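Squaring a T-slot frame without a machinist's table: a thread
Unnur Hedegaard
2023-06-12

1/ Our market stall frame has racked twice since May, so I rebuilt it on the weekend and took notes. Posting them for anyone building shelving, benches or stalls from slotted aluminium extrusion.

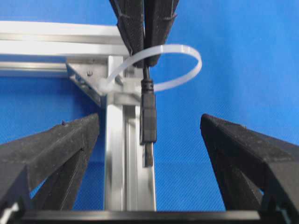 Gusseted corner bracket where a horizontal beam meets a post.

2/ Definitions first. Racking is when a rectangle leans into a parallelogram. All the members stay the same length, but the corners stop being 90 degrees. Extrusion is stiff along its length. Nearly all of the racking in a light frame comes from the joints.

3/ The stall is a plain box: four posts, a top ring, a lower ring, and a shelf on one long side. The shelf side never moved much. The open side, where customers stand, moved every time Grethe Blöndal leaned on it to talk to someone.

4/ Cut ends matter more than bracket choice. I checked every member end with an engineer's square held against a light. Three had a visible wedge of light under the blade. All three were cut by me with a hand mitre saw, in a hurry.

5/ A 1 mm error across a 40 mm end is close to 1.4 degrees. Over a 1000 mm post that puts the top 25 mm out, if the joint pulls up tight against the bad face. You then spend an afternoon loosening brackets to hide it.

6/ I had the three pieces recut at the metal shop in Astham. They use a cold saw with a stop. I asked for matched lengths and got them. It cost less than the replacement brackets I had been about to order.

7/ Length matching: two opposite members that are equal to each other but slightly wrong will still give you a square frame. Two that differ won't. Cut pairs together against one stop and don't touch the stop between cuts.

8/ Assembly order. Build the two end rectangles flat on the floor. Leave all bolts finger tight. Measure both diagonals. Push the long one shorter until they match, then tighten in two passes.

9/ Diagonals only tell you about one plane. Each end rectangle can be square and flat while the box as a whole twists. Once it's standing, measure the diagonals of the long sides and of the top as well.

10/ My floor isn't flat. I used the garage slab, which falls toward the door. Two sheets of melamine shelf board on shims gave me a reference good enough for this. Check it with a straightedge in both directions and on the diagonal.

11/ Torque. I'm not giving a number, as it depends on the bolt size, the slot size and the type of nut. Use the figure from whoever sold you the nuts. Mine came from Þorgeirsson with a printed sheet, and I had been well over it on the first build.

12/ Over-tightening spreads the slot lips. Once they have yielded, the nut sits lower and the joint creeps under load. You can feel it with a fingernail as a small raised edge on each side of the slot. Two of my posts had it. I flipped them end for end so the damaged bit carries nothing.

13/ T-nuts that drop in and rotate are convenient, but check each one has turned fully. A half-turned nut will feel tight and then let go. I put a paint mark on the bolt end that shows which way the nut is facing. Yaryna Didenko taught me that one and it has saved a lot of swearing.

14/ Brackets. A flat plate holds well in its own plane and does little out of it. A cast angle without a web flexes at the bend. A gusseted angle is much stiffer for the same bolt count. I now use gusseted ones at every corner of the open side.

15/ Bracket position matters too. Put them on the inside of the corner, under the beam, so a downward load presses the beam onto the bracket. On top, the same load tries to pull the bolts through the slot.

16/ Diagonal bracing beats all of the above where you have room for it. One brace across the back did more than every bracket I changed. On the open side a full diagonal would be in the customers' way, so I fitted short knee braces at the top corners.

17/ Test method, such as it is. Clamp a tape to the floor beside one post, hook a luggage scale to the top ring, pull sideways to 20 kg, read the movement. Before: 31 mm. After recutting and reassembly: 14 mm. With the knee braces: 6 mm.

18/ Caveats on those figures. One operator, one scale, and I read the tape from slightly above. The ranking I trust. The last millimetre I don't.

19/ Levelling feet go on last. If you adjust them before the frame is square you can force a twist into it, and it will spring back the first time it's moved. At the Grudden market the pavement slopes two ways, so I set the feet there with the frame already loaded.

20/ Recheck after the first trip. Vibration in the trailer settled several bolts by an eighth of a turn. After the second trip none had moved. I carry one hex key on a lanyard and a spare bag of nuts.

21/ Still to do: the shelf sags a little at midspan. It's a bending problem, so brackets won't fix it. Either a deeper section or a centre support. I'll post the numbers when I've decided.

Filed under: Workshop, Metalwork, Market Gear

Comments (4)

Edmund Kołodziej
Did you try end fasteners in place of brackets on the top ring? I ran them on a bench and they kept the inside corner clear, but you need a tapped end and a really clean cut.

Unnur Hedegaard
Not on this one. My ends weren't tapped and I didn't want to do eight by hand. Agree about the cut.

Kolbrún Thorlacius
Post 12 explains my bike rack. Went out and checked, raised edge on both sides of the slot all the way down one post. Thanks, I think.

Yaryna Didenko
Silver paint marker on black bolts, white doesn't last. Also you still have my square.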